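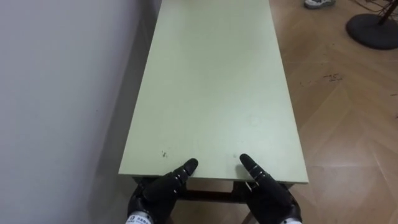
How far should people stand from a humanoid while its hands are live? At our place the answer is 3 meters, measured from the shoulders with the arms straight out, and one person holding the stop button the whole time.

Hi, I'm Uriel Huerta, and I look after the floor rules at the Hovbridge workshop. I get asked for our rules a lot (mostly by email, mostly late on a Friday), so I'm finally putting them on a gallery page with the matching shot up top. One picture so far, more when I get to them!

Robot hands at the near end of the long green table, index fingertips up on the top. We call this the start pose, and every table session begins from it. Both hands where the operator can see them, then you say "live" out loud, then you wait for somebody to say it back.

The tabletop has nothing standing on it, and that's rule one for us. Mugs, phones, hex keys, your lunch, all of it goes on the shelf by the door before power on. Amirul Govindasamy wrote that one after our October sessions and I've never had to argue for it since.

There are crumbs and specks on the floor to the right of the table. We sweep at the end of a session, and I'd like us to sweep at the start too. I've added it to the draft.

Stands and cables: top right you get the round black base of a stand and a bit of a wire tangle near it. Our rule says cables get taped or coiled before anybody walks past, and I'm the first to admit I'm picky about it. Dunmore uses rubber cable covers, which I love, but they're heavy to drag around.

Shoes! That's the tip of a white sneaker past the far end of the table. Closed toes for everyone on the floor, visitors included, and no socks-only even on the nice herringbone.

The full rule sheet is 15 lines long and lives on the wall by the charger. Erik has the Skanatov version if you want to compare, theirs is stricter on gloves and looser on who can hold the stop. Write to me if you'd like a copy of ours.

Last updated 9 February 2026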